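Gripper Test Operators (home sites), Movenholm
Contract position, part time, starts in February

The Malia group at Sýkora is comparing two parallel-jaw linkage grippers for cloth handling and needs operators to run the hand-held versions in furnished homes. The hand-held units share jaw geometry with the arm-mounted ones. Results decide which jaw set goes onto the arms at the Dukamville lab.

Positions open: 12
Reports to: Hanne Miettinen, test lead
Contract length: 14 weeks, with possible extension

What the work involves

Each operator completes a fixed task list with both grippers. Tasks cover picking up, moving, folding and putting down garments on beds, sofas and tables. A grasp is logged as held, slipped or missed. Operators switch grippers at the midpoint of a shift and repeat the list in the same order. The target for the full comparison is 4000 logged grasps across all sites.

Operators also check jaw alignment before each run, record any play in the pivots, and upload camera files at the end of the shift. Faults are entered on the day they occur. Repairs are done by the lab, and operators do not open the linkage.

Requirements

Steady use of one hand for sets of up to 20 minutes, either hand.
Ability to follow a written procedure without changing it.
Basic file handling on a laptop.
Own transportation within the Movenholm area.

Previous work with grippers or arms is useful but not required. Training takes two shifts and is paid at the full rate.

Dark fabric on patterned bedding is one of the harder conditions on the list. Applicants should expect a good share of their grasps to be of this type, with the jaws closing on a single fold.
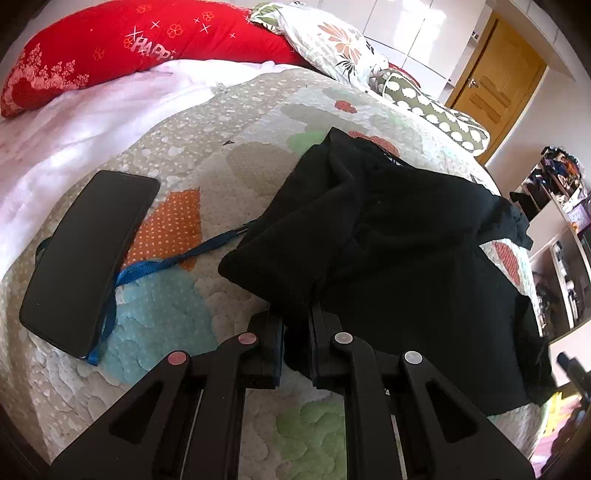 Ilari Lappalainen adds that folds are easy to pinch and hard to pinch the same way twice, and that he would take a slow operator with consistent approach angles over a fast one.

To apply

Send a one-page resume and a short note on any repetitive manual or measurement work you have done. Quote reference 211. Selected applicants will be invited to a practical trial with both grippers.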